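Workshop notebook, June, entry 7

Started 6:40 am, before the heat. Thitima's bike on the stand, fork legs out again.

Yaqin came back from the Gakislow test loop convinced the new damping oil has fixed the headshake. I don't buy it yet. She rode it on a morning when the sand was damp from the night and the whoops had been dragged the evening before. Anything feels planted on that. Thongchai rode the same bike on the same oil after lunch and wrote "nervous above fourth gear" on the tank tape, and I trust that more than a big grin in the parking lot.

What changed between the two rides, as far as I can piece together from the log:

Rear sag. Nobody measured after lunch. Thongchai is heavier and had a full hydration pack on, so the back was sitting lower and the front was light. That alone would do it.

Steering damper. Yaqin had it at 9 clicks, Thongchai says he "didn't touch it," but it was at 5 when I got to it. Vibration doesn't move that knob. Somebody's glove did.

Front tire. Same tire, more hours, two knobs starting to tear on the left shoulder. Probably not it. Writing it down anyway.

So that is three things moving at once, and the oil gets the credit in the morning and escapes the blame in the afternoon. Typical.

The Suvent people claim their oil holds its viscosity for a full desert stage. Their chart has no units on the vertical axis. I asked Hortensia to write and ask for the real numbers, and she got back a nicer copy of the same chart. I drained the left leg this morning and what came out was gray and smelled cooked, after 409 km. The old stuff looked like that at the same distance, maybe a bit cleaner. If there is a difference I can't see it in a jar.

Left leg: bushing has a polished stripe on the forward face, can't catch it with a nail. Right leg: clean. Seals both fine. Put fresh oil in both, level set at 110 mm with springs out, legs compressed. I checked it twice — last time one leg was off and we chased that for a whole weekend.
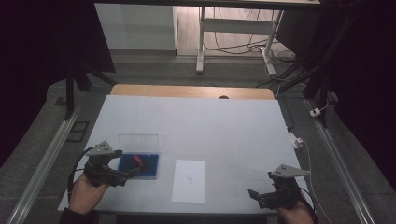 Ute wants to go up a spring rate for Trornidano. She may be right, but her case rests on one hard landing off the Phuthong ledge, and everyone bottoms off that ledge. I'd like to see the travel ring after a normal lap before we order springs. They aren't cheap and the last pair is still on the shelf in its wrapper.

Plan for the next run, and please, all of you, stick to it:

Same rider for both oils. Thongchai, with the pack full.
Sag set and written down before each start.
Damper at 7, knob taped.
Front tire pressure checked cold.
Two laps out, two laps back on the other oil, 200 km in total. Rider doesn't get told which is which. Yaqin does the swap and keeps her mouth shut.

Hortensia says this is a lot of fuss for a fork oil. Fine — but if we put it in all the bikes and it goes off halfway through a stage, it's my phone that rings.

Still open: head bearing torque. The book figure feels too loose to me and the bars drop faster on this bike than on the spare. Could be the cable routing. Will pull the number plate tomorrow and look.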